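I have now spent 119 demonstrations teaching a robot to put groceries away, and I can report that one of us has improved. My thumbs have calluses. The robot has opinions about diagonal approaches, all of them mine.

For anyone who came over from the sourdough posts: I drive a simulated arm with a hand controller in my spare bedroom, the software records every twitch, and later a model is trained to twitch likewise. The job is called Neserska, after nothing I've been able to discover. The people running it want two crates packed and a kitchen laid out, over and over, by a human being who will behave naturally. I have never behaved less naturally in my life. Try picking up a banana while knowing that your hesitation will be studied.
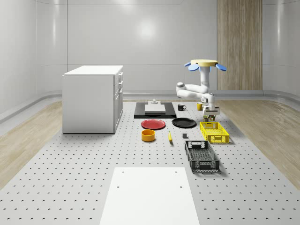
My trouble is with letting go. Grabbing is easy enough once you stop overthinking the wrist, but a release has to happen at a height somebody decided on, and my instinct is to hover. I hover at the dishwasher too. Over the back edge of the yellow crate, with the fingers pointing down and a small dark something at the tips, I can lose whole seconds to wondering whether I'm in or merely near. From my camera angle the rim and the item line up beautifully and tell me nothing. The trick that finally helped was orbiting the view before every drop, and I now do this in the supermarket by leaning.

The other thing is that the arm copies your manners. I went through a stretch of being very gentle, tiny moves, long pauses, and the first policy trained on those runs approached a mug the way you'd approach a sleeping bear. Then I got brisk and the next one was brisk, including in places where I'd have preferred it to think. The notes that came back asked me to be "consistent but varied." I wrote this on a sticky note and put it on the monitor, where it has been of no use whatsoever.

I restarted 6 runs in one evening for what the form calls operator error. Two of them were me sneezing. The form has no box for sneezing, so they went under "other," along with the time I set the controller down on the desk and the arm faithfully went down with it.
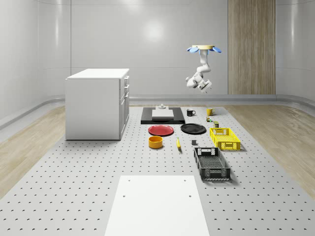

Somdale, December

New batch, same kitchen. I start every run now by parking the gripper up high with nothing in it and having a look around before I commit. Some days there are cans. Cans are worse than mugs, because a mug at least has a handle you can blame.

Lâm is the name of the new controller setup, and it wants both thumbs and a foot pedal. The pedal is the clutch: press it and you can shift your hand to somewhere comfortable without the arm coming along. I was against it for a full hour. Now I reach for it with my foot when I'm using an ordinary mouse, and there's a worn spot on the rug to prove it.

The black crate is next on the list, then the drawers in the white cabinet. I have asked whether the drawers open. Uvavari, who send the instructions and also the invoices I'm supposed to fill in, wrote back that this would be covered in the next document. The next document is two pages on posture.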